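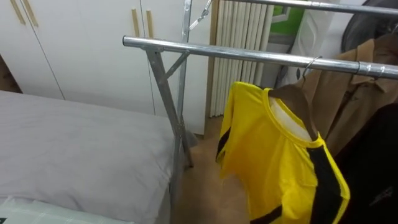
Damp and ventilation check, Sandton Terrace, job 1739. Inspected 18/11/2019, upstairs first then down, then outside while there was still light. Mould complaint came in from the back bedroom so most of the comments are for that room. Items marked OK, ACTION or WATCH. General point for all bedrooms, keep furniture and hanging clothes off outside walls. An open metal rail with a sports jersey or two on it lets air round the back, a wardrobe shoved tight in the corner doesn't. Leave 100 mm behind anything solid. Same advice went out in August, will put it in the tenant letter again.

BACK BEDROOM

1. Outside wall, meter readings. ACTION. High at skirting, normal by waist height. Not condensation pattern, too low down. See item 14.

2. Ceiling corner over window. ACTION. Black spotting, wipes off. Condensation this time. So two separate problems in one room, please don't let anyone treat it as one.

3. Window trickle vent. ACTION. Painted shut. Freed it with a blade, still stiff. Needs the cover off and cleaning properly.

4. Window seals. OK. Bit of perishing on the lower edge, will do another winter.

5. Radiator. WATCH. Hot top, cool bottom. Sludge probably. Add to the heating visit.

6. Door undercut. ACTION. New carpet has closed the gap, no air getting through when door is shut. Trim the door.

FRONT BEDROOM

7. Walls. OK. All readings normal.

8. Chimney breast. WATCH. Old flue capped but no vent put in. Faint brown mark. Wants an air brick or louvre before it gets worse.

9. Loft hatch. ACTION. No draught strip, warm air going straight up. Five minute job.

LOFT

10. Insulation. ACTION. Pushed hard into the eaves all along the back, blocking the airflow. Pull back and fit trays.

11. Underside of felt. WATCH. Droplets on nail ends. Should clear up once 9 and 10 are done, check agian in January.

12. Bathroom fan duct. ACTION, URGENT. Come off the roof outlet and just lying on the insulation. All the shower steam going in the loft. Taped back for now, needs a clip and insulated duct. Safety note: fan isolator was loose on the wall, switched off and labelled until the electrician's been. Don't use it.

BATHROOM AND KITCHEN

13. Fans. Bathroom see above. Kitchen fan runs, paper test failed, grease on the grille. ACTION, clean then retest.

OUTSIDE

14. Ground level, rear wall. ACTION. Flower bed banked up over the damp proof course. There's your low reading in item 1. Dig back the whole length, ground to finish 150 mm below the course if the drain levels allow. No planting against the wall afterwards.

15. Rear gutter. ACTION. Joint leaking above back bedroom window, green streak down the brick. Reseal. Ladder note: the patio slabs rock, foot the ladder or use the tower.

16. Pointing. WATCH. Soft in patches low down. Leave until the wall has had time to dry.

17. Air bricks. One clear, one buried behind the same flower bed. ACTION with 14.

COSTS SO FAR

Gerlach quoted £3260 for injecting a new damp course along the back. Not recommended at this stage. Dig the bed out first, fix the gutter, re-read the wall in spring. Stovine can do gutter and ground works together, price awaited. Amska for the fan and duct, they already have the keys.

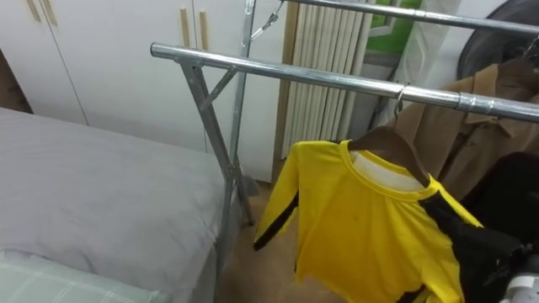
Svenja Frerichs asked if a dehumidifier could go in the back bedroom now and whether the wall could be repainted before Christmas. Her view is that the tenants have waited long enough and a fresh coat would at least show something is being done.

Reply to that. Dehumidifier yes, Stovine hire them, window closed while it's running and empty the tank daily. Paint no. Wall is still taking in water at the bottom and anything put on it will blister. Ceiling corner can be done though, fungicidal wash, leave it, then the mould resistant paint, gloves and mask on and window open. Don't dry brush the spots.

Still outstanding:
Electrician date for isolator (12)
Door trim (6), can be done same visit as the hatch strip
Heating visit (5)
Tenant letter, incl. the vents, told them not to block them but nothing in writting yet
Stovine price

Meter readings on the back of the paper sheet, 34 in total, will scan when in the office. Cellar not inspected, padlocked. Need the key for next time.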